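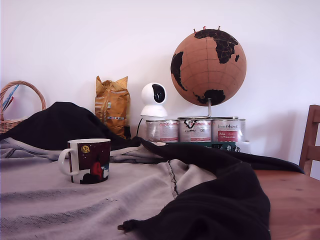

Print this page | E-mail this page

Nov 16, 2024
By Mieke Boersma

3. What people do with the second cup

I should say up front that I came into this part of the study with a bias. I'm a second-cup person. I make one at breakfast, I make another mid-morning, and I forget the second one on whatever surface is closest (usually a windowsill). So when Wim De Haan and I sat down with the Florcombe diaries, I was secretly hoping for company. And I got it!

We had 67 households keep a hot drink diary for 16 days in October. The rules were loose on purpose. Write down when you made it, where you drank it, and whether you finished. A few people wrote one word a day. One man in Olel wrote what I can only call a novel, and I loved every page of it. All together we ended up with some 3000 entries, which Wim typed up over a very long couple of weeks.

Figure 1. A mug on a cloth-covered table, with a wicker basket at the far left.

The first cup is boring, if you're a researcher. People make it at the same time, drink it in the same chair, and finish it. The second cup wanders. It goes out to the garden, up to the bathroom, into the car. It gets left on tables among the mending and the mail, and then it gets microwaved, sometimes twice. Van Acker's older survey of office workers found the same wandering, but she put it down to meetings, and our people mostly weren't in any. I think it has more to do with what the cup is for. Several diaries say things like "made tea so I'd sit down" and then, an hour later, "didn't sit down."

We also asked about favorite mugs, and I wish we'd asked more. Eight households had a mug that only one person was allowed to use, and in most of those the rule had never been said out loud. Wim thinks this belongs in a separate paper. I think he's probably right, so I'll leave it there and get on to the reheating data in Section 4, where the Clivo group looks quite different from everyone else.

Related items
Keeping a kitchen diary: notes from the Clivo pilot
Who washes up? Shared sinks in Olel
Wim De Haan on coding messy handwriting

Print this page | E-mail this page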